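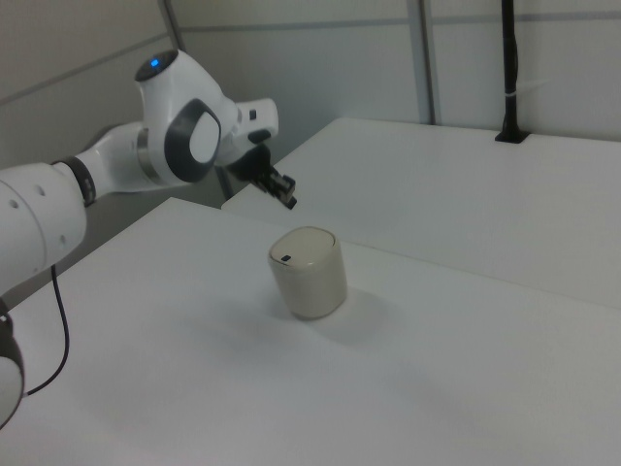

Water shutoff on the Homdale side, and what to do before it

The water main under Rusar Street is being replaced this spring, and the Homdale side of the neighborhood will be without water for part of the work. The first shutoff is set for 3/3/25. It starts at 9 a.m. and should be over by mid-afternoon. A second, shorter one will follow when the new pipe is connected at the Tusholm end. We don't have a date for that one yet and will print it when we do.

The old main is cast iron and has been patched more times than the water department could tell us. Last winter it broke twice within a month, and both times the lower end of Rusar Street froze over before the crew could get sand down. The new pipe is plastic-lined and wider, so pressure on the upper floors should improve a little. In all, 137 homes are on the stretch being replaced. If you are one of them, you should already have a yellow card on your door. If you live on the Homdale side and didn't get a card, call the water department and give them your street address. A few cards went to the wrong building last time.

Before the shutoff, fill a couple of pitchers for drinking and a bucket or two for flushing. Turn off the ice maker if your refrigerator has one. If you have a tank water heater, leave it full and don't run the hot tap while the water is off. People with a boiler should check the manual or call whoever services it.

When the water comes back on, it will probably be brown. Open a cold tap on the lowest floor first - a bathtub is best, as it has no screen to clog - and let it run until it clears. Hold off on laundry until then. Whites washed in rusty water do not come clean again, as several of us learned last year. After that, unscrew the little screens on your kitchen and bathroom faucets and rinse out the grit.

Parking is the other thing. No cars on either side of Rusar Street from the Demchenko bakery to the corner while the trench is open. The lot behind the bakery will be open to residents in the evenings, with room for 20 cars, first come, first served. Please don't block the loading door, which is in use from four in the morning. The bus will stop one block over, by the old pump house, and the regular stop will be bagged.

Trash pickup stays on the same schedule, but the truck can't get down the street, so carts need to go out to the corner. Put your house number on yours if you haven't already.

The sidewalk and the strip of grass will be left as gravel for a while so the ground can settle. Paving is planned for June, along with new grass seed. Anyone who has bulbs or shrubs in the strip and wants to keep them should dig them up before the crew arrives, as the city does not replace plants.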